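Informe de avance, proyecto Kerano (observación electoral municipal). 14 de octubre de 2023

Vamos bien en Undville, regular en Rallport. Acreditados 40 observadores, faltan 12. Actas digitalizadas: 272, alrededor de 26 con firmas ilegibles, se piden copias a la junta. El distrito de Gu sigue sin mandar el padron definitivo, ya reclamado dos veces. Lihua Zou cierra el presupuesto de trasporte esta semana.
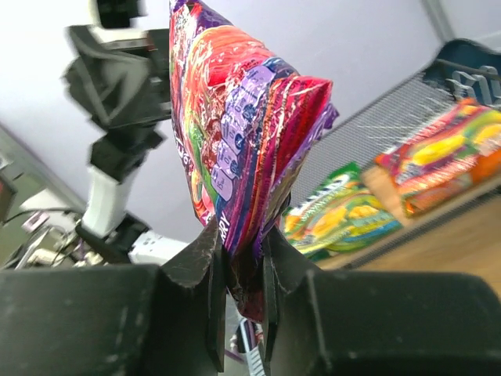
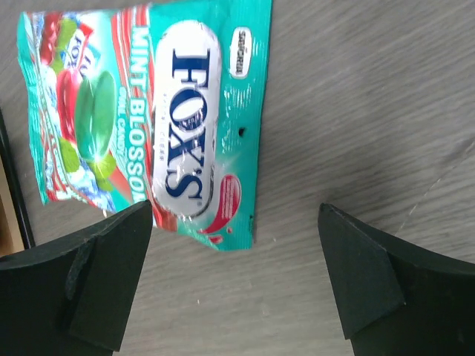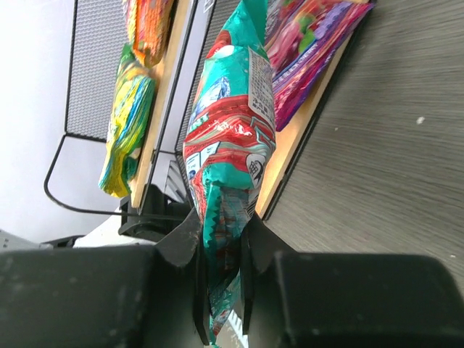 ¿Cuándo estará el conteo paralelo de Rallport?
En noviembre, con las copias de la junta ya cotejadas.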